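Chapter 4
The Entrance Hall

The entrance hall is often the smallest part of a home and the part used by everyone who lives there. Coats, bags, post and shoes all arrive at the same door. In this chapter we look at how the space is planned, what it must hold, and how wide the clear way through it should be.

Begin with footwear, which takes up the most floor. A low rack keeps pairs off the ground and leaves the wall above free for hooks.

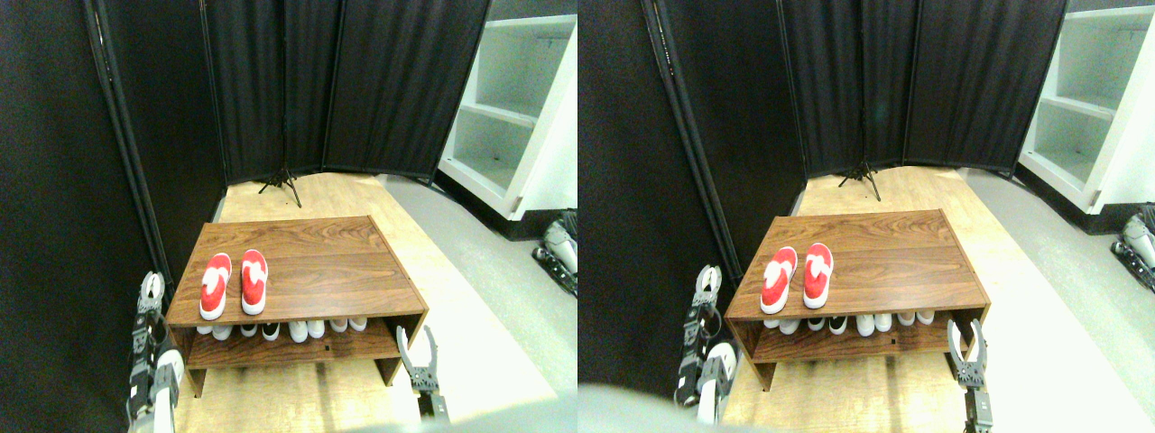 Rohani Mangundap would start with the coats, and argues that a hall planned from the floor up ends with hooks nobody can reach. Both orders of work are in use. What matters is that the two are drawn on the same plan before anything is bought.

Depth is the first measurement to take. In the Stalavby flats, studied in Chapter 2, the storage was limited to a depth of 300 mm so that the front door could open fully. Adult shoes stored straight fit within this; large boots do not, and were given a place by the back door.
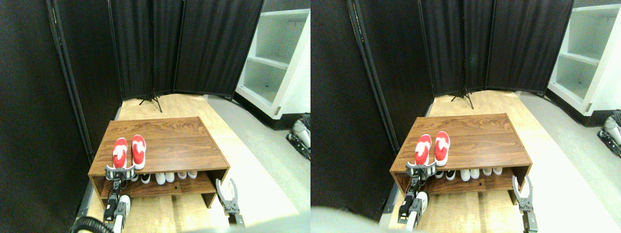 Height comes next. A low top can hold the pair in daily use, but it is awkward for anyone who finds bending difficult. In such homes a seat should be placed next to the storage, with a firm edge to push up from.

The length of the rack depends on the household. Allow 100 mm at each end for cleaning.

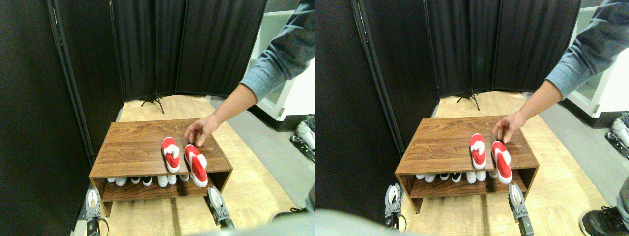 Flooring is dealt with in section 4.3, and lighting in section 4.4. Before reading on, measure your own hall and draw it to scale, marking the swing of every door. You will need the drawing for the exercise on page 88.

Key terms: clear width, door swing, storage depth, threshold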